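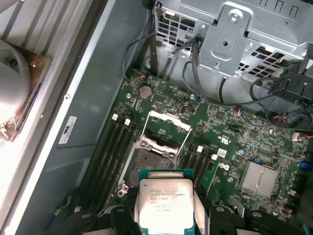

A repair shop for used workstations in Tadudcombe has started teaching a robot arm to put processors into their sockets, and the teachers are the shop's own technicians. Tinum, which refurbishes old office machines for schools, wants the arm to learn from people who do this job every day. The technician moves the arm by remote control, with a handle for each direction and a trigger for the two fingers. For the first lessons the team chose a Xeon E5-1630V3 in a teal plastic carrier, because the carrier has raised rims and gives the fingers something to hold. The load plate must stand open and the pins of the socket are exposed, so a small mistake of the hand can finish a board.

By Paloma Mahmoud
January 19, 2025

Since the project began, the technicians have recorded 885 demonstrations. The plan is to reach 2,000 before June. Each one includes the approach, the lowering and the release of the chip, and the operator marks the attempt as good or bad directly after it.

"At the beginning I was pushing too much," said Warrick Hapeta, who trained on the controls for six days before his attempts were accepted. "With my own fingers I feel when the chip sits. With the handle I must look, and go slowly."

Of the recordings made so far, 107 were marked as bad. Radosław Krajewska, who leads the project, does not want to delete them. According to him, they show where the operators lose the correct angle, mostly in the last part of the movement.

The memory modules will be the next task. Closing the load plate stays with the technicians for now.

Shares: 107
3 comments

Heledd Hughes
I bent pins on a board like this once and it was a very sad afternoon. Good luck to the arm!

Marietjie Khumalo
Does the operator watch only on a screen, or can he stand next to the machine also?

Warrick Hapeta
@Marietjie Both are allowed. I prefer to stand next to it.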